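Teaching Two Hands to Do the Dishes: Remote Control Demonstrations at a Kitchen Sink

Parvathi Kotian and Arlo Yazzie, Stodivbridge student robotics reports
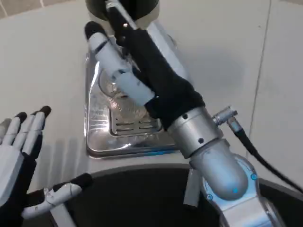 Volume 6, Number 2

When we signed up for this project we thought the hard part would be the learning. We had read a pile of papers over the summer and came back in August ready to argue about network sizes. Then we spent most of our first month standing next to a sink, trying to get a robot to pick up a frying pan by the handle, and we loved nearly every minute of it.

Our robot has two arms with five-fingered hands. We call the whole setup Dumlow, after the hall where it was first put together. The task we picked was clearing a sink: take hold of a pan or a utensil by the handle, move it over the basin, turn it, and put it down on the counter. People do this half asleep. We wanted to see how well a person could do it through the robot, and then how much the robot could pick up from watching itself being driven.

How we drive it

The person doing the demonstration wears a pair of tracking gloves and a headset that shows the view from the robot's head. Move your wrist and the robot's wrist follows. Curl your fingers and its fingers curl, a little late. The software that maps one hand onto the other is called Keane, and it was written by Ciarán Mac Giolla the year before we joined. It scales the bend of each finger separately, and that turned out to matter a lot (our thumbs are nothing like the robot's thumb).

We log joint angles from both arms, the finger commands, and the head camera view. Everything goes through a recorder called Arkus, which starts when the operator taps a foot pedal and stops on the second tap. Early on we forgot the second tap all the time. One of our longest recordings has the robot perfectly still while Arlo eats a sandwich and explains baseball to Dymphna Hayes, our lab manager.

Getting a grip on the handle

A pan handle is a great thing to grab and also a terrible one. It is long, so you have a choice of where to hold it, but all the weight is out at the far end. With the hand wrapped from above, the pan tried to roll as soon as it left the counter. Our best grasp lays the palm and the back of the hand along the length of the handle and brings the fingers across the front. You can see this in the picture at the top of the report, with a finger wrapped over the dark handle and the arm reaching across the basin.

The fabric covering on the hands helps too. The finger segments are hard plastic, and before we fitted the gloves the handle slid around against them. We left the white segments showing on the outside so the operator could still tell the fingers apart through the headset. That sounds like a tiny thing, but black fingers around a black handle are really hard to read on a small screen, and Parvathi was closing her hand too early again and again.

What to do with the other hand

Most of our pan demonstrations use the right hand only. We told operators to keep the left one open, palm up, near the side of the basin. At first they let it drift wherever their own left hand went, which meant it showed up in a new place every time – scratching an ear, reaching for a coffee, once waving at somebody in the hallway. The model copied all of it! We have a wonderful clip of Dumlow lifting a pan with one hand and greeting an empty doorway with the other. After that we wrote down a rest pose and practiced it until it felt natural.

What we recorded

We kept 700 demonstrations for training and held back 200 for checking. Four people drove the robot, including Theerawat Thaweesak, who plays piano and was annoyingly good at it from his first afternoon. We threw out any recording where the hand let go by accident, then had a long debate and put some of them back in. The ones where the operator lost the handle and calmly got it again were useful. The trained model started making the same kind of second try, and we both yelled when we saw it.

The sink itself gave us trouble. Stainless steel reflects everything, and the shine off the basin changed with the ceiling lights and the time of day. Models trained only on morning recordings did badly after 4 p.m. Mixing the sessions fixed most of it. We also moved the robot base a little between sessions so the drain and the edge of the counter would not always land in the same spot in the camera view.

What went well and what did not

Reaching for the handle works nicely now, from nearly anywhere we put the pan on the counter. Lifting is good if the grasp is good. Turning the pan over is still shaky: the wrist runs out of travel partway, and a human operator gets around that by leaning, which our robot cannot do. We tried teaching a hand-to-hand pass in the middle of the turn. Operators hated it, and the recordings look like two people fighting over a menu.

Cables need more respect than we gave them. One leaves the right wrist off to the side, and a big sweep of the arm can pull on it. We now ask drivers to make a full slow reach before their first recording of a session, and Dymphna watches the cable while they do.

Next term

We want to add touch sensing at the fingertips, since the operator currently judges everything by eye. Ciarán is already changing Keane so it can send a buzz back to the glove. Theerawat wants to try bowls. We would also like to run the same demonstrations with running water, once Dymphna has signed off on the sleeves for the wrists.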